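Kula is back up. Sort of

26 June 2019

Quick one because I want to get to bed before midnight for once. The arm is running again, new finger pads are on, wrist camera is focused, and I only lost one screw. Most of tonight went to grip checks with the ketchup, which is my usual after any work on the gripper. If it can hold the ketchup it can hold the rest of the toy food, pretty much.

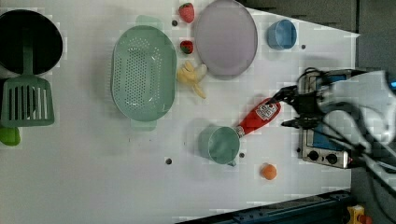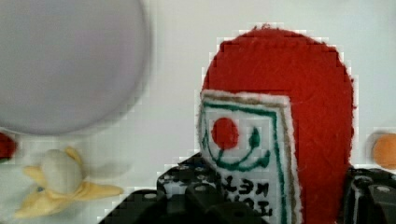

Grip checks on the ketchup bottle. Overhead camera first, then the wrist camera.

So, what was wrong. Since May the gripper had been closing a little off center. Not much. Enough that anything soft got pushed sideways before it got squeezed, and the arm would come up with a pinch of fabric and nothing else. I blamed the software for two weeks. Rewrote a chunk of it. No change. Then I put a hand on the left finger with the power off and it wiggled. Great.

Pulled the gripper, which on the Wirnar mount means four bolts and a connector that does not want to come out. Do NOT pull it by the wires. I have done this. You get to solder at one in the morning.

Finger screws on the left side were loose, two of them, and the pad under there was worn down to a shine. Right side fine. Swapped both pads anyway, you don't want one old and one new, the grip goes lopsided again in a different way. Cleaned the screw holes, tiny drop of threadlocker (the removable kind, please), back together. One screw went on the floor and is now part of the house.

Then cables. The bundle was catching when the wrist rotated all the way round, so I gave it more slack at the wrist and re-tied it further up. Ties snug but not tight. If you can't slide it a bit with a fingernail it's too tight, and it will chew through the jacket sooner or later.

Recalibration took longer than the repair, as always. Order I do it in, mostly so I can find this next time:

Home the arm with the table clear.
Close the gripper on nothing, zero the fingers.
Close on the 15 mm block, check the reading.
Touch off on the table holes, corners first then one in the middle.
Wrist camera last, after everthing else is tight.

I did the camera first one time and had to do the whole thing over. Anyway. The finger reading on the block came out at 507, and it was all over the place before, so I'm calling that good. Wrote it on tape and stuck it on the controller.

Grip force was the fiddly bit. I had it at 400 from when everything was hard plastic, and with fresh pads that is way too much for felt. It leaves a dent and the fuzz gets worse every time. Went down in small steps until things started slipping, then back up a notch. Might need a seperate setting for the heavier stuff, haven't decided. The pot is going to be the annoying one.

Wrist camera: still get blocky edges on anything bright red against the white table. That's compression, the lens is fine, I checked. Twice. Turning the bitrate up makes the overhead feed stutter so for now I live with it. If anyone running the MacLeod capture board has gotten two streams through one without it choking, leave a comment, I'd love to know how.

Cycle counter said 1,425 when I shut it down. Writing that here so I know how long this set of pads lasts. Last set I never wrote down and then had no idea if they wore out early or if I'd just forgotten about them for a year.

Still to do: the Jirkar power supply is humming again, louder when the arm is stretched out. Table needs a wipe. Order more pads, and a bag of those little screws, the whole bag this time. Also want to go over the bolts at the base, they haven't been touched since I put it together and after the finger thing I don't trust any of them.

More when I've had it apart again.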